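Vultmont Medal Index, data card

What it holds
303 records of civic and military medals issued in the Firkton district, transcribed from the Popescu sale lists. One record per piece: ribbon, class, clasp, maker's mark, lot number. The lists claim 1,000 pieces. I could match 303 of them to anything outside the lists, and the rest stayed out.
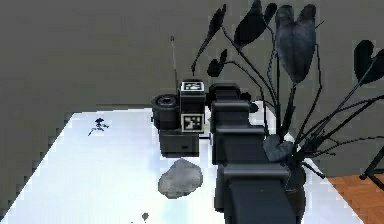

Attributions are the weak part. The lists call 60 pieces "first class" on the strength of ribbon width, and ribbons get swapped. Color words are no better: "silver" may mean the metal or the shade, and plenty of entries say "gray" the way one would of the plain wall behind the white table in the render, with no hint of what it is made of. I kept the wording as printed and added a confidence field, which is my own guess.

Known problems
- Maker's marks copied from print, never checked against the medals.
- Clasp dates disagree between lists. Both are kept.
- The Fuma numbering has gaps after 100 - lost pages or lost medals, I can't tell.

Use
Fine for finding a lot number. I would not price a medal from it, and I would distrust anyone who did. Corrections need a source.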